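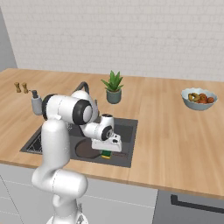
Image: Ledance

Getting Your Kitchen Ready for a Countertop Robot Arm: What I've Picked Up So Far

Posted March 11, 2021 by Mizanur Mridha

I've had the Ledance kitchen arm on trial since August, and I am still a little giddy every time it reaches over the sink! A lot of you wrote in after my first post asking what it's like to live with and what you should do to your kitchen before you sign up, so I've pulled my notes together. Most of these tips will do your kitchen good even if you never let a robot near it.

Clear the back of the sink first. The render at the top is from the Ledance planning service (you send in your measurements and they send you back a mock-up), and what I love about it is that they leave normal kitchen stuff in there: soap dispenser, salt and pepper, a potted succulent, a bowl of fruit. My own counter had twice that. The arm bends at the elbow and swings up and over, so the thing to watch is height. A tall bottle of dish soap right under that elbow is asking for trouble. I went to a short pump dispenser and moved the oils next to the stove.

Mind the faucet. An arched faucet like the black one in the render takes up a good bit of the air over the basin. Mine swivels, so I push it all the way to one side before I start a job. If yours is fixed, tell the planner when you book. They moved my mounting spot 7 inches to the left after I mentioned it, and it made a huge difference.

Pick the right sponge. The gripper has two flat fingers that close straight toward each other, and it does best with something chunky and firm. Thin dishcloths slide out. Cellulose sponges are great for the first week and then get floppy, so I buy the dense kind in a bulk box and swap them every Sunday-dinner cleanup. Squeeze the sponge out before you hand it over, or you'll have a trail of drips across your nice wood counter (ask me how I know).

Wood counters need oil, robot or no robot. Food-grade mineral oil, a soft rag, with the grain, leave it overnight, wipe off what's left. Do the strip along the sink rim twice. I give mine an extra coat where the arm passes over.

Dark sinks hide grease and show limescale. For the scale, lay a cloth soaked in half white vinegar, half water over the spot for ten minutes, then rinse well. Check your sink maker's care sheet first, and keep vinegar off stone. Tomato sauce stains come up with a baking soda paste and a soft brush. I still do this part by hand - the arm is good at wide, easy strokes and so-so in the corners.

Keep the cable dry. I run mine low and clip it under the counter lip with the stick-on clips from Uketel. Leave enough slack for the arm to move, and unplug before you mop.

Now for cost, which you all asked about. The trial was $600 for setup and the planning visit, and if I keep it the full price is $3,962. That's a lot of money for clean plates! I've logged 426 sink jobs in my notebook, and it did almost all of them without my stepping in. The ones that went wrong were nearly all wine glasses, so those stay with me.

What I'd change: the app is slow to wake up, and I'd like a quieter setting for late evenings. Support has been lovely, though. A technician named Ng from the Mellulville office talked me through recalibrating it over the phone while I had a pot of rice going.

Next time I'll get into drying racks, and which ones the gripper can reach into without snagging. If you've found a wire one you like, leave it in the comments.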